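Write the limit before you write the program

By Shabnam Arain

Every robot cell in our repair hall has a safety sheet on the door.
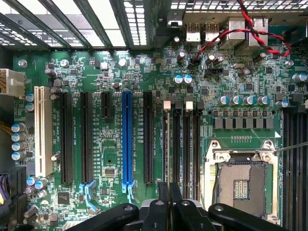 The sheet tells you where to stand, which button stops the arm and whom to call. I have read it many times and I agree with each line. But it speaks only about people. It says nothing about the thing being repaired, and I think this is a serious gap in how we make our rules.

Take a processor socket. The contacts inside are very fine, and a touch that a person's hand would not even feel can bend them. After this the whole board may be scrap. An arm which is safe for a human is still much too strong for such a part. The force limit that protects my shoulder does not protect a contact.

At Oruvska, where I worked before, the rule book had 223 pages. I found one paragraph about open sockets, and it said "take care". How should a machine take care? My colleague Ivar Eide proposed that each fragile zone gets its own written limit: how near the fingers may come, how fast, and who has permission to change these numbers. It took him from September until spring to have it accepted, and the text is only 30 lines long.

Some people answer that such rules make the work slow. Jaime Abreu, who plans our shifts, has told me this more than once, and he is right that the cycle becomes longer. In our last trial it grew by 58 seconds per board. I would still pay this. A server board is expensive, and the customer who waits for it does not ask me about seconds.

I would also like the rule to cover small habits. The cover stays on the socket until the last possible step. Loose wires are tied away from the path before the arm moves. The person who taught the positions signs for them with a full name.

We have started with two cells, and Sanne Verbruggen is now collecting objections from the evening shift. I hope she gets many of them.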